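Speaker notes: Moisture and storage of dry goods in small shops
Pritcombe Grocers' Day, Sat 15 August
Slot: second after the break. Room has a lectern mic and no clicker, so stand near the laptop.

Slide 1. Title
Leave it up while people sit down. Say the talk covers whole grains, flour and dried beans. Nuts and dried fruit are in the afternoon session.

Slide 2. Moisture content and water activity
Define both before using either. Moisture content is the share of the weight that is water. Water activity is how available that water is to mold and insects. Two products can have the same moisture content and very different shelf lives. Most of the room will know the first term only. Go slowly.

Slide 3. Where the moisture comes from
Sources in order of size for a typical shop: room air, deliveries left by an open door, wet floors under bins, customers' scoops. Mention that the order changes in a cellar store. The Flundley shop keeps its stock below street level and had trouble with the floor long before it had trouble with the air.

Slide 4. Relative humidity
At 70 percent relative humidity and above, mold becomes a real risk in most grains if they sit long enough to come into balance with the room. Stress "long enough." A closed sack in the middle of a stack takes weeks. An open bin takes days at the surface and longer below. Do not give a single safe number. Someone will ask for one.

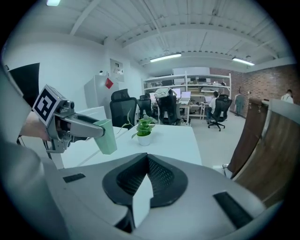
Notes by the speaker
Dry goods storage advisor, Rangel Wholesale

Slide 5. Taking a sample
Take from the top, middle and bottom of the bin. A sample from the top alone tells you about last night's air. Use a closed probe for sacks. Put each sample in its own lidded container, label the lid and the side, and read it the same day. Readings from a warm sample and a cold meter will be off. Let both sit in the same room first.

Slide 6. Case: the Vornstead store
Background: one back room, no window, goods stacked against an outside wall. Total dry stock around 700 pounds in August. Rye flour clumped along the wall side and stayed free-running on the aisle side. Readings matched: wall side higher in every sack tested. The cause was the cold wall. Air next to it cooled, its relative humidity rose, and the paper sacks took up water.
Fix: pallets moved out to leave a gap of 2 inches, later widened to a hand's width. Pause for questions on wall gaps, then move on even if there are more.

Slide 7. Insects
Short slide. Warmth matters more than damp for most of them. Old stock under new stock is the usual source. Empty the bin fully before refilling. Vacuum the seams. Do not wash a bin and refill it the same day.

Slide 8. Record sheet
Columns: date, product, bin, depth, reading, room humidity, initials. One line per reading. The printed sheet has 39 lines, enough for a month at most shops. Hand out copies now, not earlier, or they read during slide 6.

Slide 9. Questions
Likely ones: desiccant packs (fine in jars, no use in open bins), freezing flour (yes, sealed, and let it warm up before opening), cheap humidity meters (check against a salt test; method is on the back of the record sheet).
If time is short, drop slide 7 and go straight to the sheet.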